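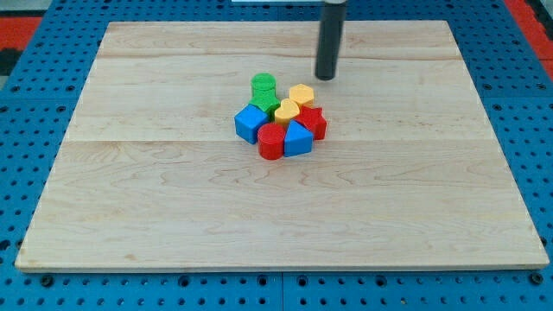 How do you buy a robot?

Suppose your school had some money and wanted a robot arm. You might think the hard part is choosing which one. Choosing the arm is only one job on a long list, and it comes quite late. This page goes through the list in the order that people who buy robots usually work through it.

First, write down the job

A robot arm does not know how to do everything. It is bought for a job, and the job has to be written down in plain words. "Help in the classroom" is no good. "Push toy blocks across a board until they are in the right place" is much better, because you can tell from it what the robot will touch, how far it has to reach and how you will know when it has finished.

Morven Shearer plans equipment for a small workshop called Stusirlow. She asks people to write the job on one side of a postcard. If it will not fit, she asks them to split it into two jobs and pick one.

These are the questions she asks next:

How heavy is the heaviest thing it will move?
How far away is the furthest thing?
Does it need to pick things up, or can it push them?
Who will be nearby while it is moving?

The third question can save a lot of money. A gripper with fingers that open and close has motors and moving parts of its own. A plain rod has none. With a rod you can slide a block, turn it or nudge it up against another one. You can't easily lift it. If your job is all pushing, you may not need to pay for fingers.

The arm is only part of the price

When you buy a bicycle you also need a helmet, a lock and a pump. Robots are the same. The arm has a price, and then there are the other things:

Something to fix it to. An arm that swings about will pull itself off an ordinary desk. It needs a heavy, steady table. A top with rows of holes in it is useful, as parts can be fixed down and then moved to a new place later.

A tool for the end. This is the rod, the fingers, the sucker or whatever else touches the work.

A computer and the programs that run on it. Some programs are free and some have to be paid for every year.

A stop button. This has to be big and easy to reach. Check whether it comes with the arm.

Cables. Everybody forgets one.

Things to practise on. These are often the cheapest items on the list. Chunky plastic shapes such as stars, hearts, cubes and cylinders are good for this. They are hard to break, and the different shapes behave differently when they are pushed. A cylinder standing on its flat end slides, but if it falls on its side it can roll away. A cube is easier to push straight if you push the middle of a flat side. A star has dips between its points where the tip of a rod can sit.

A flat surface. A smooth wooden board gives the blocks somewhere to slide. On a table full of holes, a small corner might catch.

Making a budget

A budget is a plan for spending money. You write down everything you need, find out what each thing costs and add it up. Then you compare the total with the money you have.

Let's try a small one. Say you have £200 to spend on the practice area, and the arm is being paid for separately. You might put down:

Wooden board: £35
Set of plastic blocks: £20
Clamps and screws: £25
Cables: £30
Spare tool for the end of the arm: £50

That comes to £160, so £40 is left over. Don't spend it yet. Planners call the leftover money a contingency, which means money for things you did not expect. A block gets lost, or the clamps are too small for the table. If you spend everything on the first day you can't fix those problems.

Asking for quotes

A quote is a letter or email in which a seller says what something will cost. It is sensible to ask for 3 quotes for anything expensive. Alistair Tosh, who does the ordering at Stusirlow, sends exactly the same list to every seller. Otherwise one price might include delivery and another might not, and it is hard to compare them fairly.

He reads the small print too. How long is the guarantee? If a part breaks, how long does a new one take to arrive? One seller may be cheaper but need seven weeks to send a spare. In that time the robot just sits there.

Will it fit?

Measure the room. Then measure the door! When Stusirlow bought a table one December, it was the right size for the room and too wide for the corridor. Struan Laing had to take the legs off to get it in.

You also need space around the robot. Mark on the floor how far the arm can reach in every direction and leave a gap beyond that for people to walk past. A brightly coloured mat can help everyone see where the edge is.

Thinking about later

A robot arm might last five years or more if it is looked after. During that time it will need checking and cleaning, and somebody will need to learn how to use it. Training takes time and often costs money, so it goes in the budget with everything else.

Try it yourself

Pick a job that a robot could do in your home or classroom. Write it on a postcard. Now list everything you would have to buy apart from the robot, and ask a grown-up to help you look up the prices. Remember to leave some money over.

Words to know

Budget: a plan for spending money.
Contingency: money kept back for surprises.
Gripper: the part at the end of a robot arm that touches or holds things.
Quote: a seller's written price.

Written by Ilaria Pagano. Last checked 25 January 2019.

7 shares 5 comments

We use cookies to remember your settings and to see which pages are read most. Accept | Change settings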